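Forum index > Gear and Software > Reviews and Recommendations

Thread: Travavwood arm package with the Kakano simulator, worth it for a small club?

zerrin_g wrote:

Hello everyone, and sorry in advance for the length, I never did learn to write a short post. Our club has been given a bit of money (a very kind former member, bless her) and we have been going back and forth over the Travavwood package. For anyone who hasn't looked at it, that's the bench arm with the two-finger gripper, plus a year of the Kakano simulator so people can practice at home before they get a turn on the real thing. The quote came back at 1,120 for the lot, with the seats for Kakano included.

My worry is the simulator half. The arm I'm fairly happy about. I got to try one at an open evening and it was smooth and quiet and it didn't frighten my mother, who had come along for the cookies. But is Kakano any good? We have a lot of members who can only come every other meeting, so the at-home part matters more to us than it might to you.

Thank you all, and if this has been asked before please just point me to it!
Zerrin

craddock_a wrote:

Hi Zerrin, nice to see you on here again. We've had the same package since August and I'd buy it again tomorrow. The arm is the arm, you've tried it. Kakano is plain to look at, but our newer members took to it faster than I expected, and I think the plainness helps. You load an object, you load the arm, and you get on with it. My first pick was in there before my tea had gone cold.

The setup guide is poor, I'll give you that. Skip the chapter on accounts entirely and write to support, they were lovely to me and sorted it the same evening.

Arwel

mathis_c wrote:

I'll be the grump, then. I don't think it's worth it and I told our club so at the time. The arm by itself is a fair buy. The simulator is thin. You get very little in the way of ready-made surroundings, the contact between fingers and object is touchy, and thin parts are miserable. We spent 3 evenings on a small hinge that either jumped out of the grip or sank into the fingers. On the real arm it picked up first try.

If you have money for it, look at Pace. It costs more and the menus are a maze, but the contact is much better behaved.

craddock_a wrote:

Mathis, I remember that hinge, and I did say at the time to look at the collision shape! The default wraps the object in a sort of simplified skin, and for anything with gaps in it (hinges, scissors, clips) the skin fills the gaps in. Switch to the detailed shape and it behaves. It's slower, yes, but on one small object you'd hardly mind.

mathis_c wrote:

We switched it. It was better, I'll admit that, but it wasn't good. And a beginner shouldn't have to know what a collision shape is on their first night.

craddock_a wrote:

That last bit is fair. I'd put it in the first lesson and be done with it.

timothee_h wrote:

Quick one from me. Does Kakano run on an ordinary laptop? Ours are old and tired, and so am I.

zerrin_g wrote:

Good question, Timothée, I'd like to know as well. And Mathis, please don't apologize for being the grump, I'd much sooner hear it now than after we've paid. Has anyone got a picture of what it looks like with a small, awkward object loaded? The ones on the Travavwood page are all big cheerful blocks.

nima_t wrote:

Hello Zerrin, hello all. We've been working with small objects in Kakano for a good while, so I hope this is useful.

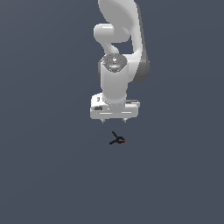

Catari Robotics Club, Simulation Team

The little black thing with the red tip is the object, a sort of clip, and you can see how small it is next to the gripper. The background is as plain as Arwel says. I like it that way, but I'll grant Mathis that it makes distance hard to judge, with no table or shadow to go by. I turn the view a lot while I'm lining things up, and I tell new people to do the same before they close the fingers.

On the touchy contact I come down somewhere in the middle. With the detailed shape and a slow close, we get on fine with thin parts. With a fast close we don't, and I've stopped trying. I haven't used Pace enough to compare the two fairly, so I'll leave that to Mathis.

Timothée, mine is an old laptop with a cracked lid and it copes. Close your browser first, though, it's much happier.

Nima

timothee_h wrote:

Thank you Nima, that's very encouraging. Cracked lid here too.

mathis_c wrote:

Slow close is a good tip and we never tried it, so I'll have another go with the hinge. I still say ask Travavwood to quote you for the arm alone, Zerrin. They did it for us when we asked, and then you can add the simulator later if your people want it.

zerrin_g wrote:

Oh, I didn't know they'd do that! I'll write to them tonight and ask for both prices, and I'll ask whether we could have 2 trial seats while we make up our minds. Nima, would you mind if I sent you a message about the settings you use for the slow close? I'd like to put them in a handout.

nima_t wrote:

Please do, any time after supper.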